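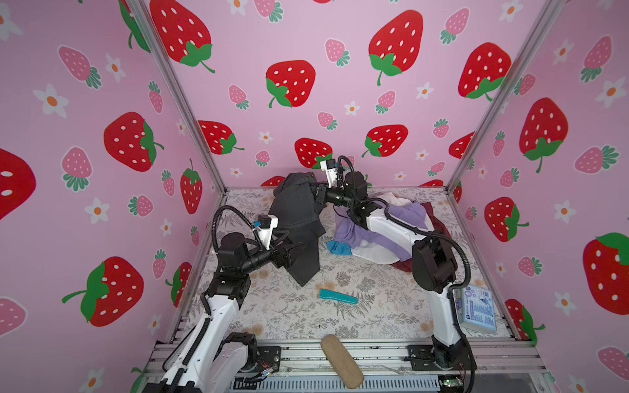 Support > Wide-format print > Resolved tickets

Ticket 421: Light pink ground shifts between drops on repeat wallpaper
3 min read

Color shift between adjacent drops is reported against the Ristano driver when a job is split across two rolls. Customer prints short runs of nonwoven wallcovering at the Testow shop. Busy patterns hide most of it. With large red strawberries, teal-green leaves and small white flowers over light pink, as on these walls, the eye goes to the fruit, and a small error in the ground is only obvious where a wide patch of plain pink crosses a seam. The customer's file is a plain pink with a thin stripe, so every seam shows.

Environment
Driver: Ristano, current release
RIP: Neltorance, default queue
Stock: Chevalier nonwoven, matte
Drops in job: 25

Log, April

08:40 Reproduced. Drops 1 to 12 match. Drop 13 onward is visibly warmer. Roll change falls between 12 and 13.

09:15 Suspected the stock. Swapped the rolls and reran. Shift stayed at drop 13, so not the roll.

10:05 Nozzle check clean on all channels. Head height unchanged.

10:50 Compared job logs. After the pause for the roll change, the queue reloads the media profile by name. Two profiles on this machine have the same name. The first half uses the right one, the second half uses an older copy with more yellow in the highlights.

11:20 Deleted the older profile. Cleared the queue cache and restarted the RIP. Restart is required, the cached copy survives otherwise.

13:30 Full job rerun with a roll change at the same point. Drops 12 and 13 laid side by side under the shop lights and by the window. No shift seen.

Fix
1. Open the media list and sort by name.
2. Remove or rename any duplicate.
3. Clear the cache, restart, and print one drop on each side of a roll change before committing the job.

Status: closed. Duplicate names should be refused at import. Filed as request 251.

Comments (3)

Same symptom here on vinyl. Renaming was enough, did not have to delete anything.

Does this affect jobs nested on one roll?

Reply from support: Only if the job is paused and resumed. An ink change will trigger the reload too.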